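Haltero Park, Stirkisham – refurbishment of the Cosbridge dark ride
Progress report to the park's capital projects manager, April

Status summary

The ride remains closed to guests. Track work is finished, vehicle work is behind plan, and scenic work has started in the first two show rooms. The reopening target is unchanged, but the slack in the schedule is now used up.

Track and vehicles

All 225 meters of guide rail have been inspected and 30 meters replaced. Wear was worst at the exit of the second turn, as the last annual survey suggested. The Polák control units were installed on the test vehicle and ran a full shift without a stop. The remaining vehicles are waiting on wheel assemblies. The supplier has confirmed a ship date in May.

Capacity

The old dispatch interval gave 404 guests per hour on a good day. The new block layout should raise this by nearly 50 guests per hour, subject to load testing. We do not plan to quote a higher figure to Operations until all vehicles are on the track.

Queue and load station

The covered queue has been re-railed and the floor drains cleared. The accessible boarding gate is in place but still needs its interlock wired. Lighting levels at the load platform were measured after closing and are within the standard.
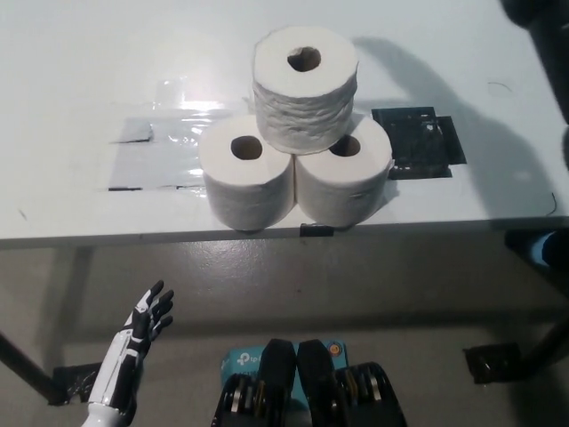 Scenic work in the market room is at the mock-up stage. The stalls will be repainted in place, and the rockwork behind them will be patched where the mesh shows. Prop layouts are being tried on a tabletop first, with household items as stand-ins. Three toilet rolls in a small pyramid, two below and one on top, are enough to judge the barrel stack – the final barrels will be fixed to a steel frame and set well back from the ride path.

Budget

Spending is within the approved total. Contingency has been drawn on once, for the rail replacement.

Next period

Fit wheel assemblies on arrival, complete the gate interlock, and begin load testing with water dummies. A decision is needed from you on the soundtrack license before speakers are ordered.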